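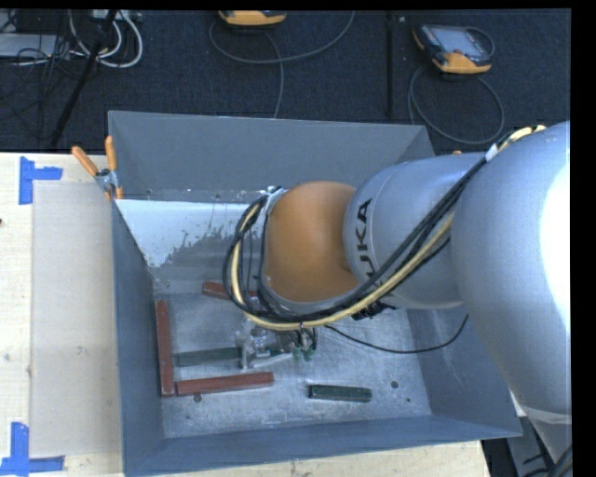 A KUKA arm over the metal bin, with red-brown and green bars to pick.

Workshop tips: bin picking software for a small shop

Updated October 2021

I write down the things I wish I had known when I started to program picking from a bin. Most of them are about software, a few are about tape and clamps. I use the Trirow planner with the Cao camera module, but the tips should work with other tools also.

Give the planner the cables. The model of the arm that you download is usually naked. The real arm carries hoses, and the loop near the wrist goes out much wider than you think. I draw a fat capsule around the loop and attach it to the last links. The planner then finds fewer paths, and I accept this.

Put the bin in the model as five separate plates: a floor and 4 walls. If you import it as one solid block, many collision checkers close the top and every pick is refused. I lost an evening to this.

If a wall slopes, model the slope. A straight wall in the model gives you free space which does not exist.

Bare metal is difficult for a depth camera. Scratched places shine and make holes in the depth image, or worse, small false hills. Take over 100 depth images of the empty bin, keep the median for each pixel, and subtract it. Repeat this when you change the lamps.

Do not trust color alone. A dull gray-green bar on a gray floor is almost the floor. Use color to sort the bars after you have found them by shape.

Bars which touch in an L are often segmented as one part. I split the blob when its outline has a deep inner corner, then I fit a long box to each half. When the fit is bad, the program leaves that pair and takes another bar first.

A bar hidden behind the cables is not gone. Before you declare the bin empty, send the arm to its parking pose and look again.

Mark with tape where things stand on the table, and clamp what can be clamped. Blue tape comes off wood easily. In February my bin moved 4 mm, and I searched for the error in the calibration code for two days.

Save the failed plans, with the depth image and the start pose in the same folder. The Drusov viewer opens both together. I replay them after each change of the settings.

Next page: choosing the approach angle near a wall.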